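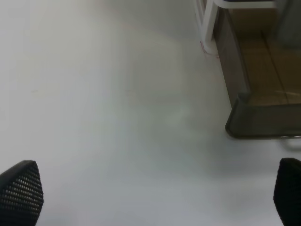
List home | Threads | By author | By date | Log in

Subject: Re: white worktable and what to keep on it
From: Chin-lung Fu
Date: 29 December 2020

Mogens,

Your message is quoted below so people who missed it can follow.

> From: Mogens Laxdal
>
> I am setting up a table in the back room for sorting hardware and
> small parts. I have it down to the white Vonby or a plain oiled top
> from Mogensen. My wife thinks white will look dirty in a month.
> Two questions for anyone who has lived with one. Does the finish
> mark? And do you keep your boxes on the table itself or on a shelf
> over it? I have 53 inches of wall between the door and the radiator,
> so whatever goes on the table takes away from the work space.
>
> Mogens Laxdal

I have had the white top since July of last year and use it most evenings. Mine is the 46 inch one, so it would go in your space with a little left over for a trash can.

On the finish: it marks, but the marks are faint. You get light streaks and smudges that show when you look along the surface toward a window. From the chair I don't see them. Pencil comes off with a damp cloth. Ballpoint needs rubbing alcohol, and I would try that near the back edge first. I have stopped using the spray cleaner I had in the kitchen, as it left a film that was worse than the dust. Your wife is right that crumbs and metal filings show up on it. For sorting I count that in its favor. A black set screw on the oiled top I had before was very hard to find, and on white I can pick it out from across the room.

The one thing I don't like is glare. With a bare bulb overhead the top was tiring to work at. I put in a Selteck lamp with a frosted cover and moved it off to one side, and that took care of most of it.

On the boxes: I tried both ways. First I had everything in a low wooden piece that I pushed up to the work area. It held plenty, but I had to reach over the work to get into it and I knocked things off doing that. It's useful for tools I only need at the start and the end of a job, and less so for parts.

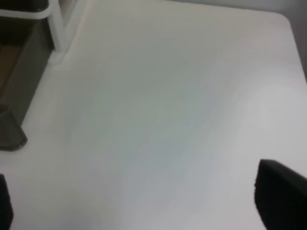 Storage at the side of the table has worked better for me than storage at the back. Anything you reach for all evening should sit where your arm goes without crossing the work. I like a dark box on a white top, as the gray one is here beside the white post, with the rest of the surface left open. You see where the box ends and you don't set things down against it by mistake. The tan-brown inside is a help too, being lighter than the outer sides. The corner of the tabletop is rounded, which I didn't care about when I bought it but do now that I walk past it in the dark.

If you go with a shelf, measure your lamp first. I had a shelf from Esley up for 2 weeks and it threw a shadow over the back third of the table. I took it down and filled the 4 screw holes. With a shallower shelf you might be fine.

One more point on your wall space. Leave a gap on the radiator side – a hand's width or so – even if the table would fit tight. You will want to get a cloth down there.

I can't say anything about the Mogensen top. The oiled one I had was a secondhand piece with no name on it and had been treated badly before it got to me. Maybe someone else on the list has a new one.

Chin-lung

Comments

partsdrawer: Agree on the glare. I put a gray felt mat under whatever I'm working on and roll it up afterward. Small nuts don't bounce on it either.

hallway_bench: Has anyone had the white go yellow near a window? Ours gets sun all afternoon.

M. Laxdal: Thanks, that settles the shelf. I'll measure again before I order.

Contact the list owner | Copyright remains with the individual posters | Back to top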